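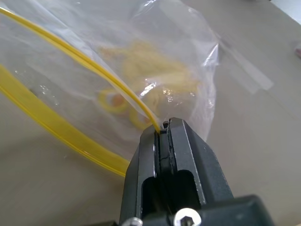 Week 4 — Grasping thin, floppy things: perception and control

Print this page | E-mail this page

Posted in August by Marit Magnusson
Lab stream, notes to go with the lecture. Slides are separate.

1. Where we got to

Last week: rigid blocks, known shapes, one pose estimate and go. Works fine. This week none of that holds. Cable has no single pose. Bag film has no fixed shape at all, and the depth camera mostly looks straight through it or gets a bright glare patch instead.

So the question for today — what does the controller need to know before it closes on a cable? Less than you'd think. A point, a local direction, a safe approach. Full shape of the strand is nice to have, skip it for now.

2. Perception

Wrist view only for this part. Overhead comes back in week 5.

Colour first. Yellow cable on a pale table, easy enough to threshold. Trouble is other yellow stuff near it: a flat yellow strip, rings showing through the plastic, coiled material inside the bag. A plain colour mask grabs the lot. Seen in nearly every submission last year.

Things that help:
- skeletonize the mask, then throw out blobs by width. Strip is wide, cable is thin.
- keep only long smooth curves. Rings close on themselves, so drop closed loops.
- mask out the blown highlights before you do any of the above. Glossy cable and crumpled film both give them, and they chop the curve into bits. Join the bits after, by direction.

Anything behind the film gets low confidence. Don't delete it, mark it. The planner can decide.

Mask out the gripper as well. Its outline in the wrist view is fixed apart from the fingers, so a stored mask plus finger opening is enough. Edges catch the light and your line finder will love them.

3. Control

Node is called Uibo, message types are in the Fiter package. You write the part in between.

State machine, four states:
APPROACH — move to the pre-grasp point, fingers open, lined up across the local cable direction
CLOSE — slow close, watch motor current
CHECK — is there something between the fingers or not
HOLD or RETRY

CHECK is where people lose marks. A thin cable barely changes finger width, so width alone can't tell you closed-on-cable from closed-on-nothing. Use the image too. Does the curve end at the fingertips? Does it carry on the other side? One frame says where the cable meets the fingers, it does not say the grip is firm. For that you need a small test move and a few frames after. If the curve near the tips moves with the gripper, call it held.

Test move should be short and away from the bag. Film clings and gets dragged along, then your tracker thinks the bag is the cable. Kai-wen Liu has a log of this happening, will play it in the tutorial.

4. Planning

Keep simple. Pick the grasp point on the curve with the most clear table next to it. Penalize:
- distance to film edge
- sharp bends
- anything marked low confidence in section 2

Weights are in the config, start with the defaults then change one at a time. One at a time please. If you change all of them I can't help you.

5. Tooling

Replay set is 718 short clips, on the Gasia share. Run your perception on all of them before you book robot time. Loop must hold 20 Hz on the lab machines. If it drops below that, CLOSE gets stale images and the current limit is the only thing protecting the fingers.

Griretti viewer plays the clips with your mask on top. Press space to step. It crashes if the clip path has a space in it, known bug, just rename the folder.

6. To hand in

- code for perception and for CHECK
- a plot of mask confidence over one clip of your choice
- half a page on three failures. Real ones, with frame numbers

Pass mark on the replay set is 80 per cent of clips with the right held / not held label. Same labelling rules as the block lab, except cable touching the outside of a finger counts as not held.

Reading for next week is the chapter on tracking deformable lines, skip the proofs. Bring the section 4 questions to tutorial, we didnt get to them in the lecture.

Last updated: August, 4:20 pm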